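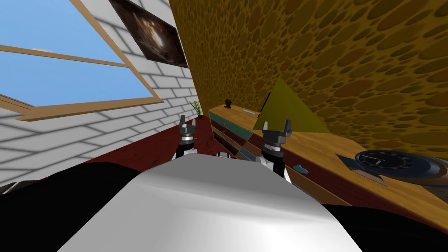 Computer rendering of a room with furniture.

Utevdale adopts revised ventilation rules for rental housing

UTEVDALE, 1 Dec 2024 – The Utevdale town council has approved a revised ventilation standard for rental housing, replacing a rule that let landlords count any window that opens as the only source of fresh air in a bedroom.

The new standard applies to all 2,406 registered rental units in the town. It requires a working exhaust fan in every bathroom and kitchen, an air path under or through each interior door, and a fixed outdoor air inlet in any bedroom that shares no wall with a room already served by one.

Inspectors had visited 1,534 of the units by the end of July, when the survey that led to the revision closed. The most common fault was an exhaust fan that ran but moved too little air, usually as a result of crushed or overlong flexible duct in the attic. Fans that discharged into the attic instead of outdoors were the second most common fault, and were found mostly in the Purkwood neighborhood, where many of the houses were split into apartments before the town required permits for interior work.

"A fan that makes noise is not evidence of airflow," said Corey Tautahi, the town's housing inspector. "We measured at the grille with the door closed and the window closed. A lot of owners had never had that done."

Under the revised rules, airflow must be measured at the grille each time a unit changes tenants. Readings are to be recorded on a form kept with the rental license. A reading taken with a window open will not be accepted, and neither will the rated output printed on the fan housing.

Ductwork must be rigid or semi-rigid for its full length, with no more than three bends between the fan and the outside wall or roof. Where the existing route cannot meet that limit, the owner may install an in-line fan sized for the longer run. Ducts that pass through unheated space must be insulated and sloped toward the outside so that condensation does not drain back into the fan.

The council dropped an earlier proposal that would have required humidity sensors in all bathrooms. Several owners said in written comments that the sensors were difficult to calibrate and were often taped over by tenants. Timer switches are allowed as an alternative to continuous low-speed operation, provided the fan runs on after the light is switched off.

Owners have eight months to comply. Units in the Howells Street buildings, which use a shared vertical shaft, are exempt until an engineering review of the shaft is finished. That review has been assigned to Talis, a building services firm, and will include a smoke test on each floor.

License fees are unchanged. The measurement form and a list of accepted duct types are available at the town building office.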